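Rules for Robots (and for the People Standing Next to Them)

Robots are very good at doing what they are told. This is also the problem with them.

Tell your little brother to put the cup on the table and he may complain, but he won't put it through the table. A robot arm might. If its instructions say "go down 90 millimeters" and the table is only 80 millimeters away, the arm will try its best to travel those last ten. It isn't angry with the table. It has no opinion about tables at all.

So people write rules. There are rules for the folks who build robots, rules for the folks who teach them, and rules for anyone who wanders in with a sandwich. Grown-ups call the serious ones "standards." A standard is a rule that lots of people have argued over for years in rooms with bad coffee, until everybody was tired enough to agree.

Who has to follow the rules?

You may be thinking of a list that the robot keeps in its head, like "Do not squash humans." That would be handy. But a robot doesn't know what a human is unless somebody has gone to a great deal of trouble to show it, so most robot rules are for people.

At a workshop called Condale, the rules hang by the door on a sheet of yellow paper. Griet Vandenberghe wrote them. The first one says: KNOW WHERE THE STOP BUTTON IS BEFORE YOU TOUCH THE START BUTTON. The second one says: NO, REALLY, GO AND LOOK.

A stop button on a big machine is usually red and shaped like a mushroom, so that you can hit it with your whole hand, or your elbow if your hands are full. It must be easy to reach, and nothing may be hung on it. Griet added that last part after finding a scarf.

Rules for teaching a robot

Plenty of robots learn by copying. A person holds a gripper, which is a sort of robot hand with a handle, and does a job with it: picks up a sock, say, or closes a drawer. Cameras and other sensors can save what happened. Later, a computer studies hundreds of these sock adventures and tries to work out how socks are done.

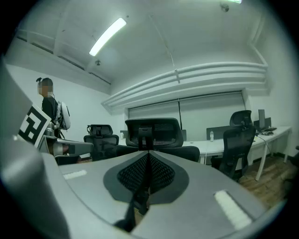
Copying sounds easy until you remember how well robots do as they're told. If you scratch your nose with the gripper halfway through the job, the robot may decide that nose scratching is an important part of socks. At Condale they once saved 362 tries at putting a lid on a box. Jozef Van Acker had tapped the lid twice for luck in nearly all of them. The robot now taps too, and it doesn't even believe in luck.

These are the teaching rules from the yellow sheet:

Do one job at a time, from beginning to end.
Move at a calm speed. You are not being chased.
If you make a mistake, say so and mark that try as a mistake. Don't hide it in the pile.
Keep long cables away from feet, wheels and anything that turns.
Take a break when your arms get tired. Tired arms teach wobbling.
Ask before you record anyone. If people don't want their faces saved, blur them or leave them out.

Jozef says the third rule is the hard one, and he would know.

The asking rule is about privacy. A robot needs to learn where the sock is. It does not need to learn what you look like on a bad hair morning, and neither does anybody who opens those recordings five years from now.

Slow is a rule too

When a robot arm shares its space with people, it often has to work more slowly and push less hard than it could. Some arms stop when they feel a bump. Others have a fence around them, with a gate that cuts the power to the arm if you open it. Which kind of protection a robot gets depends on how heavy it is, how fast it moves and what it's holding. A soft arm carrying a sponge is one thing. The same arm carrying a knife has to be checked all over again, and quite right.

Checking means sitting down and thinking up everything that could go wrong, which is called a risk assessment. Children are excellent at this. Lotte Verbruggen asked a visiting class to help with one, and they gave her a long list that included "robot trips on banana" and "robot falls in love with the printer." She crossed out the printer. The banana stayed, because slippery floors are a real danger and fruit is allowed in the kitchen.

Try it at home

Pick a job, such as making toast, and write instructions for a robot that does exactly what you say. Give them to a friend and ask the friend to be the robot. Leave the toaster unplugged. Then choose a stop word, and agree that the robot must freeze the moment it hears it, even with jam in its hand.

Test the stop word first.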